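Jump Rings and Split Rings: Common Questions
Jernidstead Bead & Findings

What is the difference between a jump ring and a split ring?
A jump ring is one loop of wire with a cut in it. A split ring is coiled twice, like a small key ring, and is harder to pull off by accident. Use split rings for charms that get a lot of wear.

How do I open a jump ring?
Hold each side of the cut with pliers and twist one side toward you and the other away. Do not pull the ends apart sideways. The ring will lose its shape.

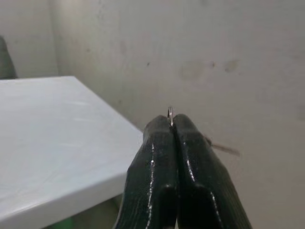

A small silver-colored ring held upright.

How many come in a pack?
Small packs hold 100 rings. Studio packs hold 2,000 and are sold in silver tone only.

My rings keep rolling off the table. Any advice?
Work on a bead mat or a folded towel. A tray with a lip also helps.

Can I return an opened pack?
No. Sealed packs can be returned within 30 days. Orders placed in December can be returned through the end of January.

Who do I ask about custom sizes?
Write to Hina Sial at the order desk. Custom sizes ship in 14 days.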